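Brynjólfsdóttir
Sep 8, 2025

Maintenance thread on Stiten, the bimanual cell that sorts packaged snacks into bins. It covers the finger swap, cable check, camera check and bin layout. Mostly a record for whoever has the cell next month.

Starting state: left gripper closing off center, right gripper fine. Hours since last service: 477. The log had 16 dropped packets on the left side over the last run block and hardly any on the right. Grip force setting was the same on both.

Power down first. Arms to the rest pose, brake on, supply off at the strip, then wait for the joint lights to go out. The lights lag the switch, so don't start on the wrist connectors until they are dark.

Fingers. Ours are flat black blades, one pair per gripper, and each carries a mark in white pen so that pairs stay together. The marks rub off. I redo them at every service and they still end up as a scribble.

Two screws per finger. Take the pair off together, wipe the seat, check the face with a straightedge. The left pair had a visible gap at the tip. I assumed wear. The blades were flat on the bench, so it was the seat.

There was a burr on the outer edge of the carriage. Took it down with a fine stone, wiped again, refitted the same blades. Gap gone at the tip. No new parts used on the fingers this time, which leaves the spare set from the February order still in its bag.

Screws get a drop of low-strength threadlocker and go to the torque on the Grukuveck service sheet. Do not guess it by hand. The carriage is aluminum and the threads are shallow.

Zeroing: close on nothing, set closed position, open fully, set open position, repeat once. Then close on the 19 mm gauge block and read back the width. If the readback is off, redo the closed position before touching any scale factor. I have seen people edit the scale factor to fix a dirty finger.

Cables. The wrist loop has to clear the full roll range without pulling flat. Too much slack and it swings over the fingers. Too little and it loads the connector. I move the arm by hand through the whole range with power off and watch the loop only.

Found one tie on the right arm clamped hard enough to mark the jacket. Replaced with hook-and-loop. Please stop using zip ties past the elbow.

Wrist cameras: clean the lens with a dry microfiber, check the mount screw, then look at the live view with the fingers open. Both fingers should sit at the bottom of the view with the table visible between them. If one finger has moved in the view, the mount has turned, and everything recorded after that point has a different offset.

Fixed camera: same routine, plus a reference still to overlay. We overlay the rim of the bins and the near rail. Any drift wider than the rim line and the clamp gets reset.

Views from the cell, all on the working table:

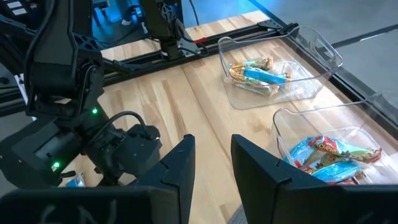
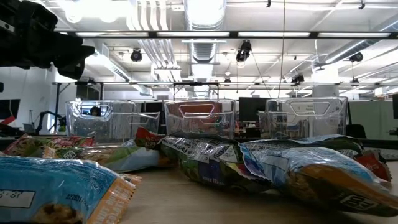
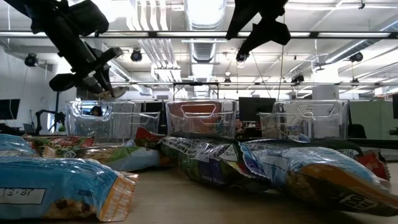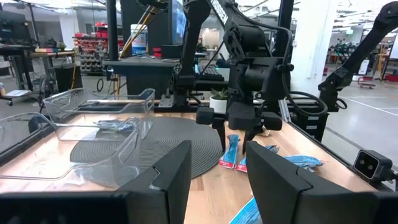

Clear bins, wrapped snacks and black grippers at Stiten. First and last are wrist views, the middle two are from the fixed camera.

Note on the first one: in the nearer bin the bars lie at slight angles to each other, and the wrappers are crinkled. That kind of pile is harder on the grasp planner than a flat row. Shiny film also gives the depth estimate trouble at steep angles.

Bins. We use clear ones with a cutout handle. Clear walls mean the fixed camera can see some of what is behind them, which helps and hurts. The handle cutout is a collision hazard for a narrow fingertip, so the approach path stays off the handle side.

Wipe bins with a damp cloth only. Alcohol wipes hazed an older set, and a hazed wall shows up in the fixed camera as if something were in the bin.

Table. Wood top, light finish, wiped down dry. Crumbs from a split packet get under the blades and look exactly like a calibration fault. Check the wrappers for splits before they go on the table and retire any that leak.

Packets also wear out. The crimped ends soften after enough grasps and start folding under the blade. A folded end reads as a thicker object than it is. We rotate the stock through a tray labeled Unis, which is our name for the mixed-brand set, and pull packets when the crimp no longer stands up by itself.

Test after service: 69 pick-and-place cycles, mixed packets, both grippers, no tuning between cycles. Left side dropped one, a soft packet picked by the corner. Right side dropped none. I pulled the soft packet and did not repeat the block.

Temperature on the left wrist motor after the block was level with the right one. Before service it ran warmer, consistent with the carriage dragging on the burr. I would have caught this earlier if we logged motor current at close. We do now.

Somebody asked in replies whether the burr came from a crash. Can't say. There is a stop event in the log from the week before, but the arm was well above the table at the time, and the mark on the carriage is on the wrong side for it.

Also asked: why keep the blades and not go to soft pads. We tried pads. They hold the wrapper well and let go of it badly - the film sticks, and the packet comes back up with the gripper on release. The blades let go cleanly. For boxes I would choose pads.

And no, the blades are not sharpened. Edges are broken with the same fine stone. A sharp edge cuts film.

Service order for next time, short form: power off, marks, fingers, seat, torque, power on, zero, gauge block, power off, cables, power on, cameras, bins, table, test block. Cables come after zeroing so that you are not working around a loose loop with the fingers off.

Consumables for this service: one strip of hook-and-loop, two microfiber cloths, threadlocker. The stone is in the top drawer, wrapped in a rag. Put it back in the rag.

Open items: the right elbow cover has a loose clip, and the fixed camera clamp needs a longer screw. Neither one stops the cell from running. I'll add to this thread when the screw is in.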